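Do Tennis Balls Really Bounce Less When They Get Old?

Grown-ups who play tennis love to say that a ball has "gone dead." They squeeze it, shake their heads and open a new can. Is that true, or is it just something people repeat because a coach told them once? Let's be suspicious and find out.

Start with what's inside. A tennis ball is a hollow shell of rubber with fuzzy cloth glued on the outside. Most kinds have extra air squashed into the middle. When the ball hits the ground it gets flattened for a tiny moment, and the squashed air and the stretchy rubber both push back. Up goes the ball.

Now the claim. Rubber feels solid, but gas can creep through it very slowly. Over weeks, the extra air leaks out and the push gets weaker. That's why new balls come in a sealed can that hisses when you open it. The air in the can is squashed too, so the air in the balls has no reason to leave.

So far, so good. But a nice story isn't proof. Plenty of wrong ideas come with a nice story.

Ailsa Lindsay, who teaches fourth grade in Dindton, had her class test it. They dropped a new ball and an old one from the top of the same bookcase. The old ball bounced lower. Case closed? Not so fast, said one girl in the back row. The old ball was also bald. Maybe the missing fuzz made the difference, and the air had nothing to do with it.

She was right to complain. If two things are different, you can't tell which one matters. A fair test changes one thing and keeps the rest the same.
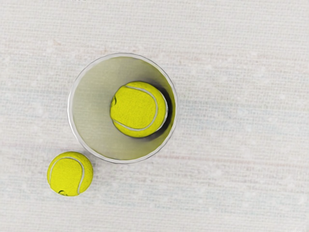
A better way is to take 2 new balls from one can. Drop them both on the first day and write down how high they bounce. Then leave them in a drawer, and don't let the dog near them. Drop them again in a month, from the same height, onto the same floor. Same fuzz, same rubber, older air.

Watch out for temperature, too. A cold ball bounces lower than a warm one, so a test in January on a chilly garage floor could fool you completely.

And be careful with your own eyes. If you expect the old ball to lose, you might see it lose. Ask a friend to read the ruler without telling them which day's score you're hoping to beat.

What about the tricks people swear by, such as putting old balls in the freezer to "wake them up"? Cold doesn't put air back – ask anyone who says so what they measured, and how many times.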